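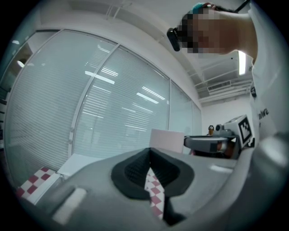
How to keep a links page that people will use

Most small websites have a links page, and most of those pages are out of date. Half the addresses go nowhere, the rest are in the order they were added, and the visitor leaves after one look. Putting it right takes an afternoon. You will need a list of your current links, a plain text editor or spreadsheet, and the login for your site.

Before you start

Make a copy of the page as it stands now. If your site is run through a control panel such as Mekar, use the Export button and save the file somewhere you will find it again. If you write your pages by hand, copy the file and add "old" to the end of its name.

Step 1. Get every link into one list

Open the page and copy each link into the spreadsheet, one to a row. Use four columns: the name of the site, the full address, a short note on what is there, and the month you last checked it. Leave the last two blank for the moment.

Don't sort anything yet. If you find links scattered over other pages of your site, add those too.

Step 2. Check them by hand

A link checker will find addresses that return an error, and it is worth running one first. Mukodano will do up to 300 links in one go and gives you a file at the end. What it won't find is the address that still works but now belongs to somebody else. A lapsed name is often bought and filled with adverts, and to a checker that looks like a healthy page.

So click each one. Look for three things:

Is it still the same site?
Is the page you meant to link to still there, or have you been sent to the front page?
Has anything been added in the last couple of years?

An old page isn't a bad page. A guide to bookbinding stitches written in 2000 may be as good as it ever was, but a list of bus times from the same year should go. Fill in the note and the month as you work. If you stop halfway, the blank rows show you where to pick up.

Step 3. Cut the list

Take out the dead links and the ones that have changed hands. Then take out any you wouldn't send to a friend who asked. Link swaps agreed years ago usually go at this point.

I aim for 30 links on a page. The local history site I look after for Sturport had over 300 when I took it on, and the first cut removed most of them. If you have more good links than will fit, split them into separate pages by subject.

Step 4. Group and name them

Sort what is left into groups of between 4 and 10. Name each group after what the visitor wants to find, in the words they would use. "Tracing a family" is better than "Genealogical resources". Avoid a group called "Other" — if a link fits nowhere, it may belong on a different page.

Within a group, put the most useful link first. Alphabetical order is only a help when people already know the name they are looking for.

Step 5. Write a line for each

One sentence is enough. Say what is there and mention anything that might put a person off, such as a fee, a sign-up form or a very large download. For example:

Tuhumury Map Index — scanned parish maps, free to view, slow to load on a phone.

Leave out "great site" and "well worth a visit". Make the name of the site the link itself, so that nobody has to hunt for the words "click here".

Step 6. Put it up and test it

Paste the new list into your page, save it, and view it as a visitor would, logged out. Click every link once more. Most mistakes at this stage are a missing letter at the end of an address or a stray space at the front. Check it on a phone as well, and leave enough room between lines for a thumb.

Keeping it up

Put a note in your calendar for January and again for the summer. Run the checker, click through the list, and change the month in the last column. Add the date of the last check at the foot of the page, and an email address for reporting broken links.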